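Subject: Re: [skavach-data] how many box episodes before we retrain?

Hi all,

Didier wrote:

> We have 48 clean episodes of the box task and the policy still
> hesitates over the grasp. Do we keep going to 400 the way the
> plan says, or stop and look at what we've got? Also, is anyone
> varying the desk, or is it always tidy?

Tidy, ha! No, it's a working desk and I've left it that way on purpose (cables, power strip, router, the lot). Chang-ho wanted it cleared for the first batch and I talked him out of it, so blame me if the numbers are bad.
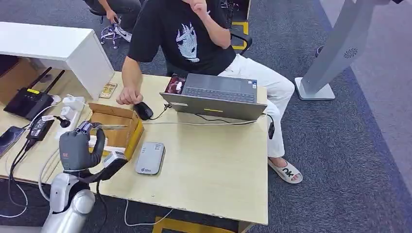
*Box task, white handheld in the grasp, laptop in use across the desk.*

My vote is to stop at 50, train overnight, and see where it fails before anyone spends another week on this. I went back through the set last night and threw 11 into the "maybe" folder, mostly ones where I paused too long before closing the fingers. I bet that's your hesitation right there, Didier! It's copying me.

The wrist view worries me more. It swings a lot when the arm turns, and you end up with ceiling beams and bright windows in there along with the counter.

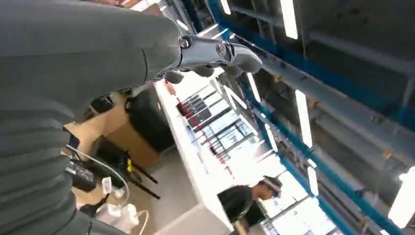

Ah-rin thinks we should keep those stretches and let the model sort it out. I'd rather trim them for one run and compare, but I'm not going to fight over it. Lilibeth, can the Kobzar loader skip a range without re-exporting everything? Last time I tried, it ate my labels.

I'll push the folder list after lunch. Please don't rename anything until then!

Dorota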